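Keeping a Small Kitchen Table Clear (Mostly)

I have been meaning to write this one up since October, when we moved the big table out and put the little drop-leaf in. Our kitchen went from having a place for everything to having a place for two plates and an elbow. So these are the things I do now, in no particular order, and some of them I picked up from readers after my last page on sticky drawers (thank you for all the letters, I did read them!).

Crumbs first

I used to wipe the table with a wet cloth straight away and then wonder why there was a gray paste in the crack where the leaf folds. Brush it dry first. I keep a 2 inch paintbrush, a cheap one with natural bristles, in the drawer with the dish towels, and I run it down the hinge line before anything damp comes near it. Twice a week is plenty unless you have toast eaters. We have toast eaters.

For the really packed-in stuff, a wooden skewer dragged along the crack works better than a knife, and it won't scratch. Go slowly and tip the leaf down halfway through so the loose bits fall out onto a sheet of newspaper.

White rings

Everybody asks about these. If the ring is white, the damp is usually sitting in the finish and you have a decent chance. Put a dry cotton cloth over it, set the iron on low with NO steam, and press for a few seconds at a time, lifting the cloth to look. Mine took six goes. If the ring is dark, the water has got down into the wood and I'd leave it alone or put a bowl on it, which is what I did with the one by the window.

Try a hidden spot first if you don't know what your table is finished with. I skipped that on my mother's sideboard and I still hear about it.

The wobble

A drop-leaf on an old floor will wobble, there's no getting away from it. Folded paper goes flat in a week. Cork is much better — slice a wine cork into thin coins with a bread knife, and sand one down until it fits. A dab of white glue on the foot of the leg keeps it from wandering off when you sweep. Ottar Solheim wrote in to say he uses bits of old leather belt, and I tried it on the back leg, and it's very good on tile. Thank you, Ottar!

Drips under the oil bottle

A saucer is the old answer and it's fine, but then you have an oily saucer to wash. I cut squares from worn-out flannel pajamas, fold them double and stand the bottle on one. When it gets grubby it goes in with the kitchen towels on a hot wash, and when it's past saving it goes in the trash and I cut another. One pajama leg has lasted me since spring.

I do the same under the honey, only with a jar lid turned upside down, and then I can run the lid under the hot tap.

Things that land on the table

This is where I fall down. Mail, keys, the library books, somebody's socks. What finally helped was a tray. Just one, and not a big one (mine came from the secondhand place in Treloar for 50 cents, with a chip in it). Anything that lands on the table goes on the tray, and when the tray is full I have to deal with it before supper. The small toys that turn up go in a cup on the windowsill until their owner comes looking.

I did try a basket before the tray and it was hopeless, I just kept piling things in and never saw the bottom of it.

Sticky patches

Warm water and a drop of dish soap, and let the cloth sit on the patch for a minute before you rub. For label glue, a little cooking oil on a rag, left for ten minutes, then soap to get the oil off again. I don't use vinegar on the wood anymore. It left a dull place near the end that I've had to wax over more than once.

Speaking of wax, use less than you think. A dab the size of a pea does one leaf. Rub it in with an old sock, go and have your coffee, then buff it with the other sock.

Next time I want to get to the shelf over the stove, which is a greasy horror, so if you have a good way with the tops of cabinets please do write and tell me. 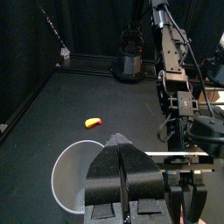
Page last changed: October, 6 p.m.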